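Kedstead Computer Reuse: progress report to the Dwivedi Fund
2020-03-11

Hi Régis,

You asked for something you could read over a cup of coffee, so I've left out the spreadsheet (it's coming separately, I promise) and I'm just going to tell you how it's going. The short answer is pretty well! We're a little behind on one thing and ahead on another, and I have one request at the end that I'd love you to think over before the next payment is due.

Where we are with the numbers

We've taken in 127 desktops since the grant started. Most came from the two school offices in Wendville and from Barstead Library, which replaced all of its public machines at once and called us the same morning, bless them. Of those, 80 have been opened up, cleaned, tested and put back together, and they're either out with families or boxed on the shelf waiting for a pickup. Another 27 were too far gone to be worth fixing and have been stripped for parts. The rest are in the queue along the back wall, and I walk past them every morning feeling guilty.

The plan had us at 90 finished machines by now, so we're ten short. I know where the time went. We lost most of a week to the wiring in the old unit (the breaker kept tripping whenever we had more than a few machines on test together), and then we lost more time to the library batch. Those had been under desks on carpet for years and I have never seen so much fluff in my life. Each one took twice as long to clean as I'd put in the budget.

The wiring is fixed now. The landlord paid for it in the end, after a bit of back and forth, so none of that came out of your money.

How the bench work goes now

When I wrote the application I described the work as "refurbishment," as if it were one job. It's really a string of small ones, and getting them in the right order has made a bigger difference than anything we bought. We used to have one person take a computer from start to finish. It sounded nice and it was a mess, with screws from three machines in the same dish and everybody hunting for the one good screwdriver.

So now a tower comes onto the bench, goes down on its side, and the side panel comes off before anybody decides anything. We look for swollen capacitors first, then burn marks, then loose cables. If it passes that, the drives come out and go straight to the wiping station with a tag that matches the case. We do this with every machine, even when the donor says it's been wiped already. The fund asked us to be strict about people's data and we have been.

After that it's the processor. I went back and forth on this one. Tudor Mihăilă, who runs the bench and has far more patience than I do, wanted to lift every chip and redo the thermal paste, and I thought that was overkill on an office computer. We tried it his way for a batch and the machines ran noticeably quieter afterward, so I lost that argument and was happy to. It does mean the socket gets opened on every single build, and that's the fiddliest part of the whole business. We've bent pins on two boards so far. Both went into the parts pile. 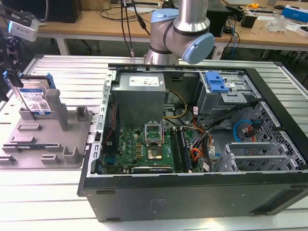

Drives are the other thing I should mention. Once the old ones are out and wiped, we only put back the ones that pass a full test, and a lot of them don't. I'd budgeted to replace one in three. We're replacing more like half, and I'd like to just go to solid state for everything from now on. The price has come down since I did the application, they're faster, and the kids notice. A mother in Wendville told me her son's computer "turns on before he's sat down," and I've been repeating that to anybody who'll listen.

Cables, on the other hand, we're swimming in! Every stripped machine gives us a handful, so that line in the budget has barely been touched. Same with power supplies. We test each one, and the good ones go in a crate by size. I don't think we'll need to buy any this year.

Something I'd do differently: I'd have asked donors for the model up front. Mixed batches are slow. When we have a run of the same kind of case, you learn where the latches are on the first one and fly through the others, and when every machine is different you're starting over each time, feeling around for the clip that lets the drive cage go. I've now added a line about this to the donation form, and the last two donors filled it in without any fuss.

The learners

You'll remember the second half of the grant was for training. We have 4 learners on the bench at the moment, which is the number we promised. Three started in the first group and one joined after somebody moved away. They each do two afternoons a week.

They begin on the stripped machines, where it doesn't matter if something snaps, and they don't move on to live builds until they can take one apart and put it back together with no screws left over. It took longer than I expected for people to get comfortable with using a bit of force. A stick of memory needs a proper push to seat, and everybody is terrified of it the first time. I was too.

Two of them have asked about a certificate at the end. I don't have one to offer, and I'd like to. The college in Barstead does a short hardware course that looks like a good fit, and they've said they'd talk to us about letting our people skip the first part of it. Nothing is agreed yet, so please don't put it in your newsletter!

Money

We've spent a bit under what we planned, mostly thanks to the cables and power supplies. The overspend is all on drives and on cleaning supplies (canned air, mainly, which we were going through at a silly rate until we bought an electric blower). Rent and wages are exactly where they should be. You'll see it all line by line in the spreadsheet.

What's next

We want to clear the back wall by the end of the next quarter. I think we can, with the new order of work and the breaker behaving itself. There's another pickup coming from Barstead, a smaller one, and I've asked them to wait until we have floor space. They were very nice about it.

I also want to sort out the labels. At the moment the tag on a case is masking tape and marker, and it rubs off if you look at it funny. A cheap label printer would fix that and I can cover it from what we've saved on cables.

And now the request. Could we move the unspent money from the cables and power supply lines over to drives? The total stays the same. It would let us put a solid state drive in every machine for the rest of the grant, and it would save Tudor's people a lot of hours testing old disks that mostly fail anyway. If you need that in a formal letter, tell me who it goes to and I'll write it up this week.

Come and see us if you're out this way. Afternoons are best, the learners are in and the bench is busy, and there's usually cake on the filing cabinet by the door.

Thanks for everything so far, and for picking up the phone when the lights went out.

All the best from everyone at Kedstead Computer Reuse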